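Questions and Answers for Staff: The Folding Project at Bura

This page is for all colleagues at the Sakville and Dallow sites. We collected the questions which came to us in writing and in the break room, and we try to answer each of them openly. The page will be updated again in February.

What is the folding project?

Bura is preparing to bring in an automatic folding station, which is called Gill. Gill must learn from people how to handle clothes. For this purpose a part of our staff now folds with a hand-held gripper in place of their fingers, and the movements are recorded. Trousers come first, then knitwear, then shirts.

Why do we start with jeans?

Jeans are the most frequent item in the returns we receive, and the denim is stiff enough to keep a shape after you let it go. They are also difficult in their own way. The gripper has to take the cloth at a good point, without pulling the whole garment out of its place.
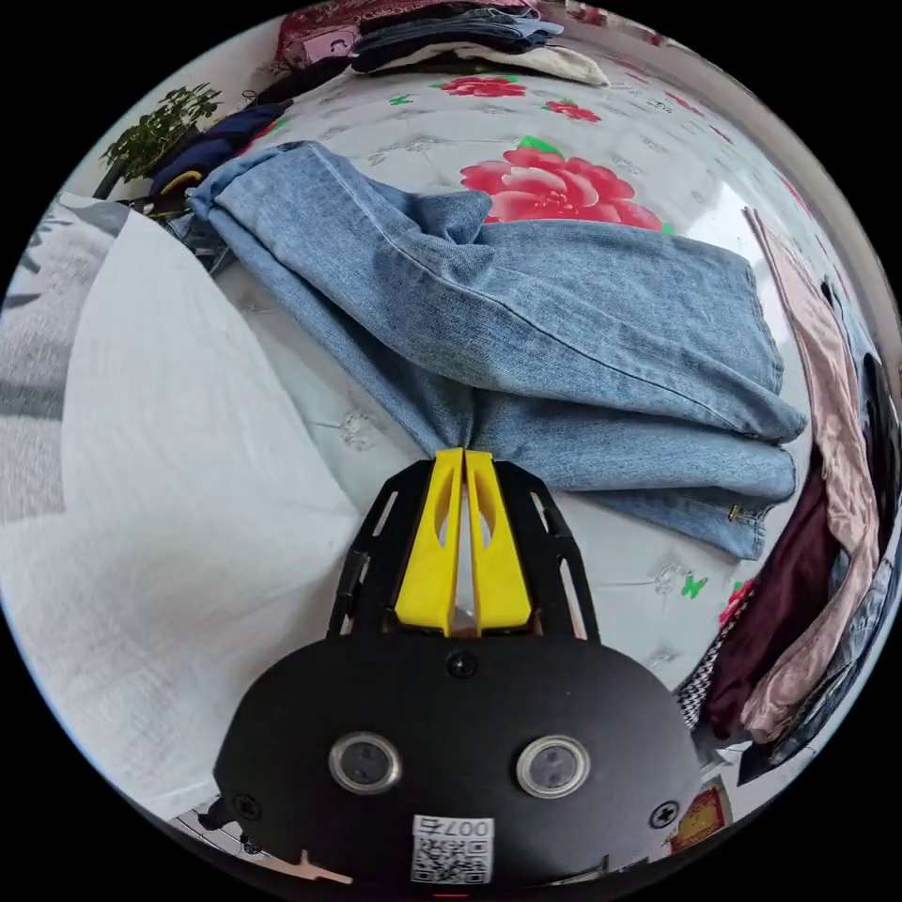 Satin and thin knitwear will be much harder, and we do not promise a date for them. If you have experience with delicate items, please tell your shift lead, we would be glad to have you in the later group.

Will I lose my job?

No position will be ended because of Gill in this contract year. This is written in the agreement with the staff council, and you can ask for a copy at the office. What happens in the years after, we do not know yet, and we prefer to say it like this. The plan is that Gill takes the flat and repeated work, and people keep sorting, checking, stain treatment and repairs.

How many people take part now?

In total 38 colleagues have signed up, from both sites. It is voluntary. If you do not want to take part, you do not need to give a reason, and it is not noted in your file.

Do I work alone with the gripper?

It depends on the task. Some folds are done by one person and some are easier with a partner. Before you begin together, agree who moves first.
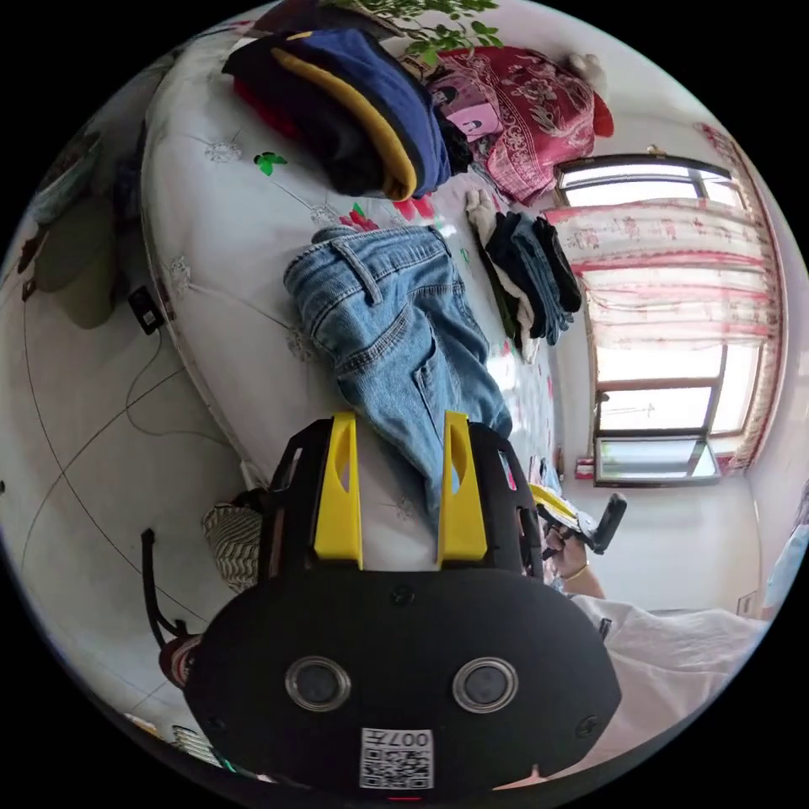
Jeans on the bed, with a second person's hand at the right

How long is one session?

Five folds, then a pause, then five more. After this you change to another task for the rest of the morning or afternoon. The gripper is not heavy, but the wrist becomes tired in a different way than with normal folding. If you feel pain in the thumb or in the forearm, stop and report it the same day.

Do I get paid the same?

Yes. The hours count as normal working hours. The piece bonus is calculated from your average of the last three months, so slow folding with the gripper does not cost you money.

How should I lay out the garment?

Lay it flat, with the legs pointing to one side. Smooth it with your hand before you pick up the gripper. You can put the garment with the front or the back side up, but please change between them during the week, otherwise Gill will see only one half of the work.

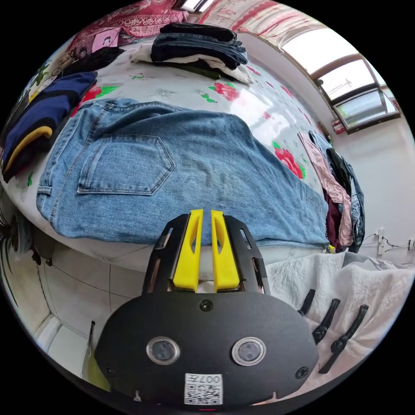

Small wrinkles are no problem and you do not have to iron anything. When a fold goes wrong, finish it anyway and mark it as "failed" on the sheet. Please do not repeat it quietly. The failed ones are useful too.

Why are we asked to fold on a bed and not on our tables?

Many colleagues asked this. Our tables have all the same height and the same gray top, and a machine which has seen only them gets confused by anything else. So we use different surfaces and leave other clothes nearby. 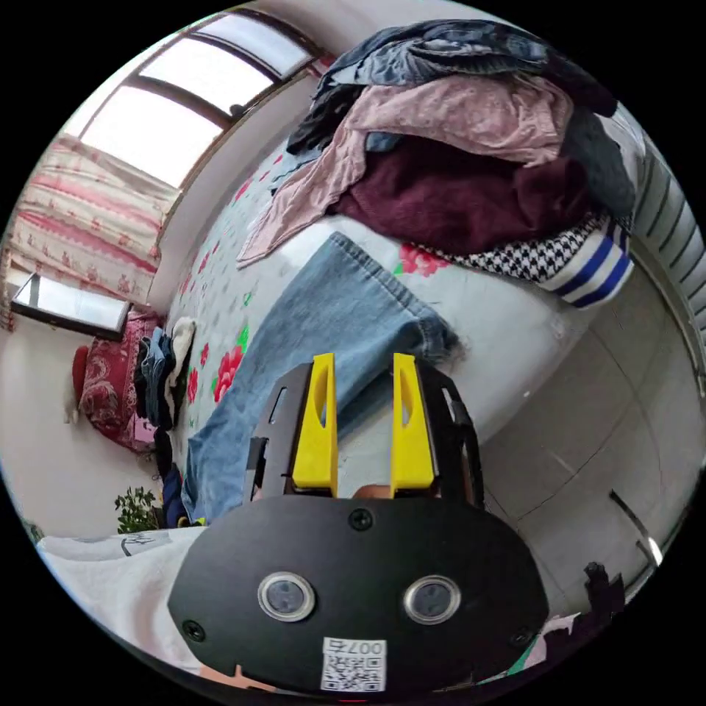

Gill has to learn which garment is the one to be folded, also when there is a lot around it. A printed sheet is good practice for this. With red roses and green leaves under light blue denim, and a heap of pink, maroon and navy clothes on the same bed, the edge of a trouser leg is less easy to find than on a plain table. A frayed hem adds to it, so please do not trim the threads before you start.

What is the goal?

We want 1,000 good folds of trousers before we go to the next type of garment. The current number is on the board beside the time clock, at both sites.

Who can see the recordings?

Only the project group. The recordings are not used to measure your speed and are not shown to your supervisor. If you said something private during a session, write the time of day on your sheet and that part will be deleted.

Can I stop in the middle of the project?

Yes, at any time. Return the gripper to the office and you go back to your normal place on the next shift.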